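Passwords you can live with at home

I love this one! Pick four words that have nothing to do with each other, stick a number such as 61 in the middle and you've got a password you can type with floury hands. Use a different one for each account - yes, even the shopping ones.
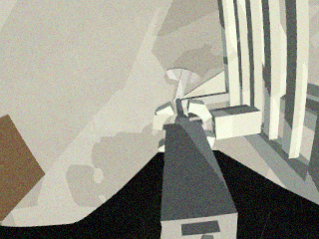

Open gripper, computer render.

Next, turn on two-step login for your email first, then the bank. Print the backup codes and tuck them in with the house papers. Mine took one cup of tea, and I was so pleased I did my mum's in May as well!

Lino Santoro, 25 April 2024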